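Search this site Search Go

The trouble with counting trees

Every July the Callberg wetland program sends out a letter telling us how well things are going. This year the number was 290. That is how many native willows and alders went into the ground along the Rondholm ditch, and it was printed in large green type.

I don't doubt it. I doubt what it's supposed to prove. A planting count tells you what was carried out to the site on a Wednesday and put in a hole. It says nothing of what is alive two summers later, or whether a marsh wren has any use for it.

Two years back the letter said 289. I walked that stretch in spring with Hemi McKinnon, who kept bird records there long before anyone had a budget for it, and we found plenty of plastic tubes with nothing in them but grass. Maybe we hit a bad patch. I'd be glad to be told so, but I asked for the survival figures in writing and got a brochure.

The program's defenders say follow-up surveys cost money. Sure they do. So does replanting the same bank. I would happily trade 225 of those seedlings for one person with a clipboard and a pair of waders, paid to come back for 4 years and write down what is there, including the bad news.

There's also the question nobody at the Marnance meeting wanted to touch, namely water. The culvert still drains the upper marsh too early. Ducks that nest there in April are walking their broods over cracked mud by June. Willows won't fix that. A board in the culvert might, but a board in a culvert doesn't make much of a photo — and it would upset the two landowners who like their hay dry.

Grímsdóttir's old survey said as much, and it has been sitting on the program's own shelf ever since. Somebody should read it before ordering more tubes.

Last updated: July

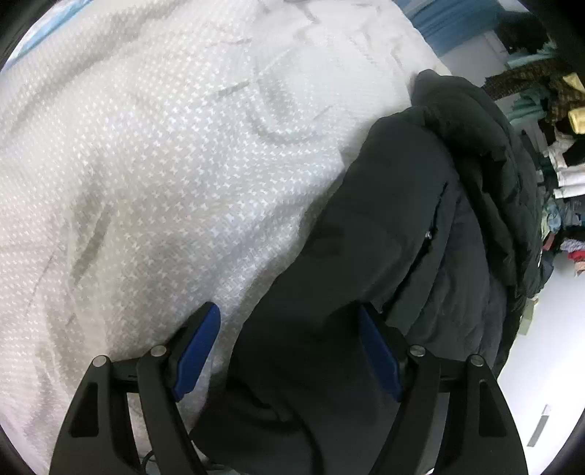
Dark puffer jacket on a white quilted bedspread.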